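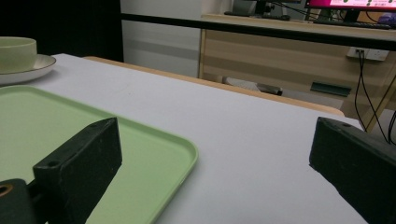 Home | Cleaning | Materials | Stains | Index

Limescale removal

Limescale is the chalky crust left behind when hard water dries or is heated. It is mostly calcium carbonate, and it builds up on faucets, shower doors, kettles and toilet bowls. Removing it is one of the most satisfying jobs in home cleaning, as a dull faucet can shine again in minutes!

Method

Mild acids dissolve limescale with a gentle fizz. White vinegar and citric acid are the usual household choices. A cloth soaked in vinegar is wrapped around the faucet, left for up to 31 minutes, then rinsed well. Kettles are filled with water and 2 spoonfuls of citric acid, boiled once and emptied. Acids must never be mixed with bleach – the fumes are dangerous.

Surfaces to avoid

Marble, limestone and travertine contain the same mineral as the scale itself, so acid etches them quickly. Worn enamel and some plated finishes can also be harmed, and a hidden spot should be tested first.

Regional practice

The town of Nismont has famously hard water, with around 200 milligrams of dissolved minerals per liter. Cleaners there developed the wonderful "Drisau wrap," a strip of cotton tied on overnight with string. It is named for Drisau, the hillside district where it caught on.

Last updated: April

Comments

tilegrout_fan: The string trick is great. My shower head sprays straight again.

Marnie K: Does citric acid work on glass doors too?

hardwaterhome: Yes Marnie, just rinse twice and dry with a towel.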